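Tritura Textile Care Study - Call for Participants, Home Laundry Loading Sessions

Reference: TR-16
Status: open until the end of May
Location: Skiltis building, utility room on the ground floor
Session length: 60 minutes

Purpose

Tritura is recruiting adults who do their own laundry at home for a study of how people load, check and unload a front-loading washing machine. The study covers the handling steps only: sorting, placing items in the drum, closing the door, opening it again and taking items out. Detergent choice, stain removal and ironing are outside its scope. Results will be used to revise the loading section of the Ahonen household laundry guide, which was last edited when most of its readers had top loaders.

We need 280 participants in total. Places are filled in the order in which complete applications arrive, with a check at intervals to keep the spread of ages and household sizes reasonable.

Who can apply

You must be 18 or over and have done at least one load of laundry a week for the past six months. You may use any type of machine at home, including a shared one in a basement or a laundromat. Experience with front loaders is not required. People who have never used one are welcome and are placed in a separate group for analysis.

You should be able to bend or kneel to the height of a floor-standing machine and lift a basket weighing up to 17 pounds. If you can do the first but not the second, say so on the form; a lighter basket can be arranged. A raised machine is not available in this round.

You cannot take part if you work in appliance sales or repair, or if you took part in the towel folding sessions earlier this year.

What you will do

Each session has four parts. In the first, you sort a mixed basket into loads as you would at home and tell the session lead where you drew the line between them. In the second, you load the drum, one load at a time, and close the door. No wash cycle is run while you are present. In the third, you check a drum that has been loaded by somebody else and state whether you would add to it, take something out, or leave it. In the fourth, you unload, check the drum and door gasket for items left behind, and leave the machine ready for the next user.

The garments are supplied. They are ordinary cotton and mixed-fiber items: T-shirts, striped tops, pillowcases, socks, hand towels. Please do not bring your own laundry.

The machine

The sessions use a white front loader with a round door and a perforated stainless steel drum. Some of the printed text on the front panel is in Chinese. Participants do not need to read it, and an English sheet covering the same points is kept in the room. The drum has raised lifters on its inner wall. Small items such as socks tend to end up behind these, and part four of the session asks you to check by hand as well as by eye.

Drum and door of the study machine: 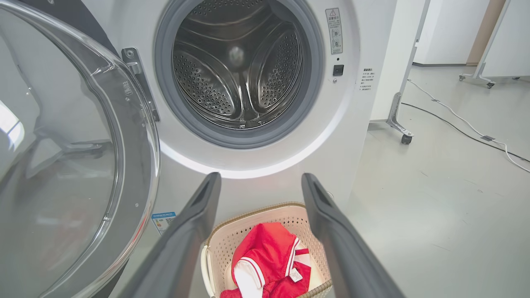
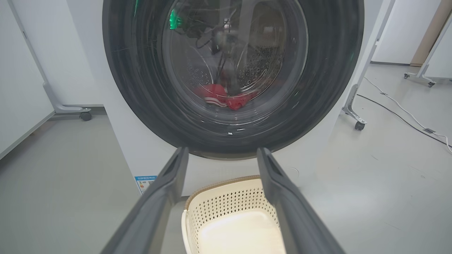

Dinesh Goel wrote after the first round that the form should have asked about small loads. He washes one or two things at a time most evenings, and the sorting task had assumed a full basket. In his view the third part was the more useful one for a person with his habits, and he would have liked longer on it. The form now has a question on usual load size, and the third part has been extended by five minutes.

Session conditions

Sessions are held one participant at a time, with one session lead present. The lead reads the instructions from a card and does not comment on technique. You may ask for an instruction to be repeated. Questions about the correct way to load are answered at the end, after the last part is complete.

Wear closed shoes with a flat sole. Remove rings and bracelets before part two, as they catch on knitted items. A tray is provided. Long sleeves should be rolled above the elbow.

The room is kept at normal indoor temperature. There is a chair, which you may use at any point - time spent sitting between parts is not counted against you.

Data kept

We record the time taken for each part, the contents of each load as you sorted it, and your spoken answers as written down by the lead. Your name is stored separately from the session record and is deleted once payment has cleared. You may withdraw during the session, or afterward by writing to the study office before the end of June. Withdrawing does not affect payment for time already given.

Payment

Participants receive a gift card at the end of the session and reimbursement of local bus fare on production of a ticket. Parking is not reimbursed. People who arrive more than 15 minutes late are offered another time where one exists.

How to apply

Request form TR-16 from the Tritura study office, in person or by mail. Return it with the following completed:

Name and daytime phone number
Age group
Number of people in the household
Type of machine used at home (front, top, shared, none)
Usual number of loads per week and usual load size
Any limit on bending, kneeling or lifting
Preferred time: 9:30 a.m., 11 a.m., 2 p.m. or 4:30 p.m.

Incomplete forms are returned once. Applicants who are selected will get a call to fix the time, followed by a letter with directions to the side entrance. The main entrance at Skiltis is closed for floor work through May.

Questions about the session content go to Elli Juntunen. Questions about payment and bus fare go to Onni Kallio. Both can be reached through the study office, mornings only.

A second call, covering drying racks and tumble dryers, is planned for the fall. Participants in TR-16 may apply for it. Tick the box on the last page of the form if you want to be sent the details.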